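The Plindthorpe Letter
January 25, 2022

Shoes off, please (or not?)

I grew up in a house where you walked straight in, boots and all, and my mother mopped on the weekend and complained about it until the next one. Then I married into a family where shoes come off at the door, no discussion, and I've been thinking about it pretty much ever since. So this month's long item is about the front hall, and I'm sorry if you were hoping for soup. Soup is next time!

What got me going was our dinner at the start of January. We had people over, the first real crowd in ages, and I stood there in my socks doing that awful hostess thing where you glance at somebody's feet and then at the floor and then back at their face with a big smile. Half of them got it right away. The other half marched into the kitchen and I said nothing at all, because I am a coward, and then I spent the whole main course looking at the rug.

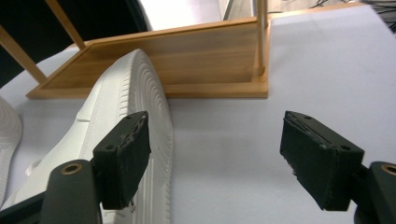 White shoe, wooden rack.

My husband thinks you should just say it. "We're a shoes-off house," in a cheerful voice, before the coats are even hung up. I've tried it and it comes out of me like a flight announcement. My sister-in-law has a sign, a little painted one from a shop called Ziluvetti, and I used to find it a bit much, but I'll admit nobody has ever walked on her carpet. My own method up to now has been to leave a big pile of our shoes right inside the door and hope people draw the right conclusion. It works on about the same kind of person who would have asked anyway.

Then there's the other side, and I do want to be fair to it. Asking a grown man to take off his shoes is asking him to show you his socks, and he may not have planned for that. Some people need the support, or have a bad knee and can't bend down, or they dressed for the evening and the shoes were half the outfit. I once spent a whole birthday party in Balovano with my toe poking out of my tights, standing behind a chair. So now I keep a basket of slippers (the cheap terry kind, washed after every use, I promise) and there's a stool by the door for anyone who wants to sit. The stool has done more good than anything else I've bought for that hall. Get a stool!
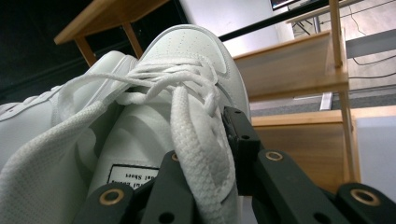

Guests are one thing, but kids are where the rule really gets tested. Mine will take their shoes off if I ask, only they'll never untie them, they just step on one heel and then the other and kick. I used to nag about it. These days I'm happy if the laces come out like the ones up there, loose and looping all over each other, since at least it means a foot can get out without a wrestling match and back in again when the school bus is already at the corner. White flat laces do get grubby fast, by the way. Ours go in the wash in a mesh bag, and I buy a spare pair when I see them.

I asked you all in the last letter how you handle it, and wow, did you have feelings. I got 274 emails, and 248 of you are firmly shoes-off, which I did not see coming from a town this muddy. Of the rest, most said they'd take theirs off if asked but would never ask anybody else. I loved that. I think those are my people, even if I've changed sides.

A few of you said the trouble is space, and I hear you. Our hall is so narrow that two people can't take off their coats at once. What helped us was a firm limit: each of us gets 3 pairs by the door and everything else lives upstairs. I broke it in the first week, with rain boots, and I've been reminded of it daily.
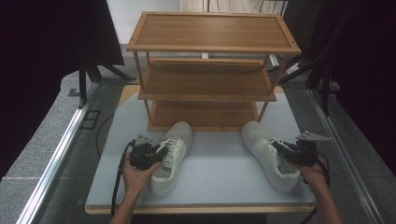 Định Lại wrote in to say the host should always go first: "I take mine off while I'm saying hello, then I hold out the slippers, and I have never once had to ask." It was the same in the Đàm household growing up, apparently, where the slippers were lined up before the doorbell rang and the smallest child was in charge of handing them out. I'm stealing this. My youngest has already been promoted and is taking the job much too seriously.

Keep writing to me, especially if you think I'm wrong about the stool. Next letter, leek and potato, and what I did to my good pot.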